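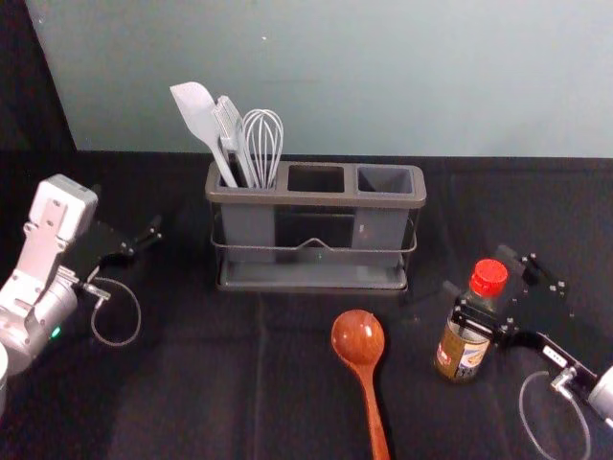 Utensil caddy with a drip tray, and a wooden ladle.

I've been back in my gran's kitchen notebooks this month (January 2018, and far too cold to do anything else) and I promised a few of you I'd type up the bits on looking after wooden spoons and boards. She copied most of it out of a household manual that had already lost its cover when she got it, so I can't tell you who wrote it first!

New spoons go into cold water with a splash of cider vinegar overnight. Dry them flat on a towel, well away from the radiator. I was impatient once and stood mine on top of the boiler, and two of them split right down the bowl.

For fuzzy spoons, the notebook says to rub them with "fine glass paper", always along the grain. Ordinary sandpaper from the hardware shop does the job, and then you want a good wipe with a damp cloth and a whole day's rest before any oil goes near them.

About that oil. The notebook uses linseed, but food-safe only please, as the stuff sold for fence panels and cricket bats can have all sorts in it. Heloísa Lopes wrote to me after my last post to say she melts beeswax into hers, one spoonful of wax to 4 of oil, and I've been doing it her way ever since. It smells lovely. Put your oily rags outside to dry, spread out flat, and never ball them up in the bin!

Onion smells: half a lemon and a handful of coarse salt, scrub, leave for ten minutes, rinse. Bicarb works too but I find it leaves a pale bloom on darker wood.

Oh, and stand spoons handle down when you put them away, so the bowl end gets the air. Mine went black at the bottom for years before I read that on page 46.

Starch and table linen next, in February, if I can make out her handwriting.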